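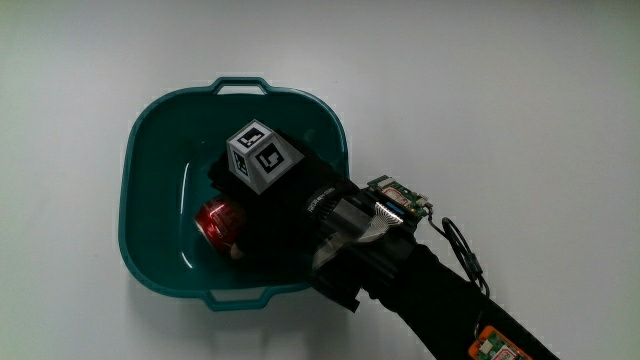 Informe de avance para la Fundación Hartono
Proyecto Kulomel: recogida selectiva en los barrios altos de Zemulcombe
Domingo, 30 de mayo de 2021

Estado general

Cerramos el segundo trimestre del proyecto con muchas ganas de contarles cómo va. La ruta de recogida puerta a puerta ya funciona en las dos laderas y en el tramo nuevo de la carretera de la fuente, que en el plan inicial quedaba para después del verano. ¡Hemos podido adelantarlo! Las familias inscritas son 200 y el peso acumulado de envases ligeros y latas llega a 1371 kilos, de los que 765 corresponden solo a mayo.

El salto de mayo tiene mucho que ver con el cambio de horario. Antes pasábamos por la mañana, cuando en muchas casas no queda gente, y ahora la furgoneta sube a las siete de la tarde. El recorrido es el mismo, salvo que entramos por la calle del lavadero para evitar la cuesta de grava (con lluvia era un suplicio). Las bolsas llegan además mejor cerradas y mejor separadas, sobre todo desde que repartimos el calendario de nevera con los días de cada fracción.

Talleres en la escuela y en el local

La parte educativa es la que más alegrías nos está dando. En la escuela hemos terminado las sesiones de los cursos de quinto y sexto, y en el local vecinal seguimos con el grupo de adultos, que pidió por su cuenta una tarde más para hablar de compostaje.

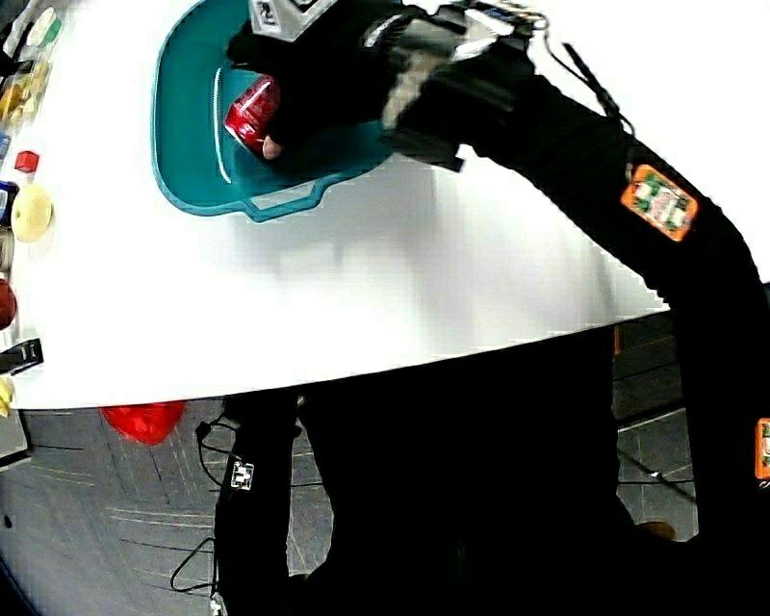
El compostaje no figuraba en la solicitud, así que lo hemos cubierto con material prestado y sin cargo a la subvención. Si a ustedes les parece bien, nos gustaría incorporarlo a la segunda fase: hay huertos en casi todas las parcelas de la ladera norte y la demanda existe.

También hemos reescrito la guía de separación. La primera versión traía un apartado muy confuso sobre los briks y los aerosoles; la nueva cabe en una hoja por las dos caras y se han repartido unos 125 ejemplares. 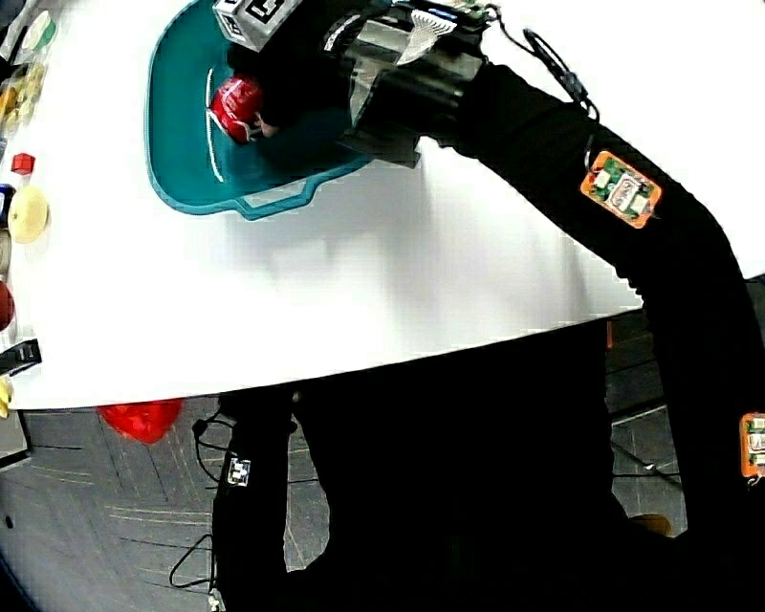
Bandeja de plástico sobre la mesa blanca, proyecto Kulomel.

Compras y gasto

La báscula de plataforma de Pustier llegó con tres semanas de retraso, pero ya está instalada y calibrada. Queda pendiente la factura del segundo juego de contenedores, que pasará al próximo periodo. El gasto en combustible va algo por encima de lo previsto —la ruta nueva es más larga— y lo compensamos con la partida de imprenta, donde ha sobrado dinero.

Próximos pasos

Ampliar la ruta a las casas del molino.
Cerrar con el ayuntamiento el punto fijo de vidrio junto al mercado.
Preparar la encuesta a las familias, con preguntas sobre el nuevo horario.
Enviarles el borrador de presupuesto de la segunda fase, con el compostaje en una partida separada para que puedan valorarlo aparte.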